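Bravo shared kitchen set-up guide
Hanstead building, ground floor
Last revised Jun 29, 2022

Section 4: Setting up and loading the tall refrigerator

This section covers the refrigerator after it has been delivered and stood in its final position. If it has not been levelled yet, go back to Section 3. For the worktop sockets and the kettle, see Section 6.

4.1 Before you switch on

1. Check that the transport tape has been taken off the doors and the shelves. There is usually a strip under the lowest shelf as well.
2. Leave the refrigerator upright for at least two hours after it has been moved. If it was carried on its side, leave it overnight.
3. Wipe the inside with warm water and a little bicarbonate of soda. Dry it with a clean cloth, including the folds of the door seals.
4. Run the mains lead straight to the wall socket. Do not use an extension lead.
5. Switch on and set the dial to the middle mark.
6. Close the doors and leave the refrigerator empty until the next morning.

Note: The motor may run for long periods on the first day. If it is still running without a break after the second day, report it to Issa Majali and quote job number 468.

Caution: Do not scrape the inside with a knife or any other metal tool. Scratches in the lining cannot be repaired.

4.2 Using the desk as a set-down place

Shopping should be sorted on the desk before any of it goes into the refrigerator, so that the door is opened once and for a short time. Keep laptops and paperwork off the desk while this is being done.

1. Wipe the desk and let it dry.
2. Unpack one bag at a time. Put chilled food nearest the refrigerator and dry goods at the other end.
3. Take off outer cardboard and flatten it for the recycling.
4. Look over each piece of fruit before it is stored. Turn it round and check the underside for soft patches or broken skin.
5. Put bruised fruit in the bowl to be eaten first. Anything with mould on it goes in the food waste.
6. Write the date on opened packets. The marker pen is in the top drawer.
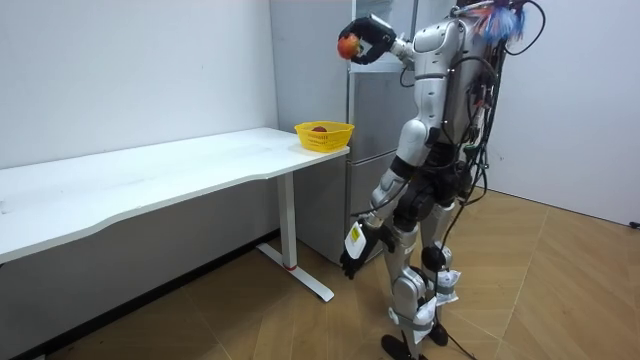 Fig. 4a. Checking a piece of fruit between the desk and the refrigerator.

Note: Apples keep longer in the cold. Peaches that are still hard should stay at room temperature until they give slightly when pressed, and can then be chilled for a few days. Do not wash either kind until it is going to be eaten – damp skins spoil faster.

Note: Bananas, onions, potatoes and bread are not kept in the refrigerator. They belong in the Holley cupboard, shelf two.

4.3 Loading the upper compartment

The upper compartment is shared by everyone on the ground floor. It is meant for light items that are used often.

1. Open the door fully and check that it stays open by itself. If it swings shut, the front feet need adjusting (see 3.5).
2. Put tall items at the back and low ones at the front.
3. Leave a finger's width between the food and the back wall. Food that touches the wall can freeze to it.
4. Use clear containers with lids where you can. Put the label on the side facing the door.
5. Set each item down on the shelf before letting go of it. Do not slide containers over one another.
6. Close the door and press along the edge to make sure the seal has caught.

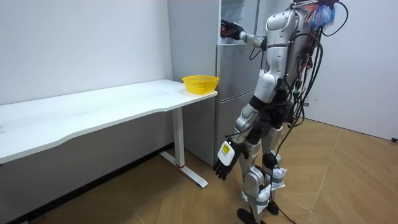

Fig. 4b. Reaching towards the open upper compartment.

Caution: Do not hang bags from the door or lean on it while it is open. The hinges are not made to take the extra weight.

Caution: Hot food must cool before it goes in. Cover it and leave it on the desk, but for no longer than two hours.

4.4 Weekly check

The weekly check is done by whoever is named on the rota. Marloes De Haan keeps the rota and will swap turns if asked by the day before.

1. Remove anything past its date, and anything unlabelled that was there the week before.
2. Wipe up spills, starting at the top shelf and working down.
3. Read the thermometer on the middle shelf. It should show between 3 and 5 degrees. Turn the dial by one mark only if it does not, then read it again the next day.
4. Wipe the door handle and the front edge of the desk.
5. Sweep the floor in front of the refrigerator. Use a damp mop on the wood, never a wet one.

4.5 If something is wrong

Light does not come on: check the plug, then the fuse. The spare bulb is in the Holley cupboard, in the tin marked 261.

Water under the drawers: the drain hole at the back is blocked. Clear it with a cotton bud and pour in a spoonful of warm water.

Rattling noise: something is touching the back or side. Move it clear – if the noise goes on, check the feet.

Smell that stays after cleaning: leave an open dish of bicarbonate of soda on the lower shelf for two days, then replace it.

For faults not listed, contact Elvira Correa at the Grollton office, extension 400.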